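Pesivley Press Announces Its Autumn Fiction List

31st August
By Kanokwan Luangrath

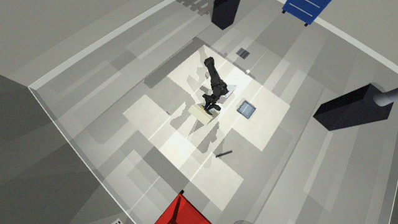 The Press is pleased to confirm that its autumn fiction list will open with The Salt Register, the second novel by Yi-an Cha. The book will be available in paperback and as an e-book, and members of the Readers' Circle may reserve copies at the member price until the list opens to the public.

Readers of the author's first novel, Itis, will remember the river town of Vakimthorpe and the ferry office where most of that story took place. The Salt Register returns to the town a generation later. Its central character, Maren Iwasaki, is a records clerk who has been sent to close the old customs house and ship its papers inland. Among the ledgers she finds one kept in her grandmother's handwriting, with entries for boats that do not appear in any other account of the harbor. Her employers would like the work finished before winter. The family that has rented the upper floor of the customs house for 30 years would prefer that it not be finished at all.

The new novel can be read without knowledge of the first. Two minor characters from Itis return in later chapters, and the closing section settles a question about the ferry fire that several members raised in letters to this newsletter. The author has asked that reviewers not discuss that section in detail, and the Press supports the request.

The manuscript was accepted in its fourth draft. Earlier versions were told entirely through the ledger entries, and five of those entries remain in the finished book, placed between the main chapters. The editorial department considers them among the best pages the author has written. Members who found the opening of Itis slow may wish to know that the new book begins with Maren already on the boat, and that its 43 chapters are for the most part short.

Advance reading copies will be sent to members who have posted at least one review during the past year. Requests should be made through the member services desk and should include a current mailing address. Copies are limited - over 30 requests were received for Itis in the first morning - and they will be filled in the order received. Advance copies are uncorrected proofs. Quotations should be checked against the final text before they are published, and proofs may not be sold.

Three further titles complete the list. The Orchard Tax is a family novel set across nine harvests. A Lamp for the Lower Road is a ghost story, shorter than the others and suitable for older teenage readers. The last, Small Weather, is a collection of linked stories by several contributors to our annual anthology. Full summaries and sample chapters will be included in the next issue.

Reading groups that plan to discuss The Salt Register may request the discussion guide at no charge. The guide was prepared by the editorial department with the author's approval and includes a map of Vakimthorpe, a short note on the customs records that suggested the story, and a list of further reading. Groups ordering nine or more copies together will receive the group discount, provided that all copies are shipped to one address.

Yi-an Cha will answer written questions from members in a coming issue. Questions should be brief and may concern either novel. The Press regrets that the author is unable to read unpublished manuscripts or to reply to individual letters.

Members whose subscriptions end in August are reminded that renewals must be processed before the member price can be applied to a reservation.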